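Search this site Enter keywords Go

How Fast Does Fog Clear From the Cirnik Valley?
Term project, Earth Science

Our group picked fog because we all ride the early bus through Cirnik and some mornings the driver has to crawl the whole way down. We wanted to know if the valley floor really does stay foggy longer than the ridge at Palma, or if it only feels that way when you're half asleep!

We set up two watching spots. The low one was by the footbridge in Cirnik and the high one was next to the water tower in Palma, 453 feet farther up. Every school day in November we wrote down the temperature, the humidity and the farthest landmark we could see, starting at 6:30 in the morning and going until the first bell. By the end we had 338 readings in the notebook, and typing them all in took a whole Friday afternoon (worth it).

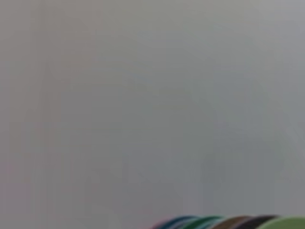 The low spot lost its view first on almost every foggy day, and it got it back last. Cold air slides downhill at night and pools by the river, so the air there reaches its dew point sooner. We had read about this in class, but seeing it show up in our own numbers was the best part of the project.

The strangest morning was one when Palma was foggy and Cirnik was clear. We think that was a low cloud sitting on the ridge. The chimney at Vuketach, 1620 feet from the footbridge, was easy to see the whole time.

Next term we want to add a third spot on the Tralis road, halfway up the slope, and borrow a better humidity meter. Ours got stuck twice.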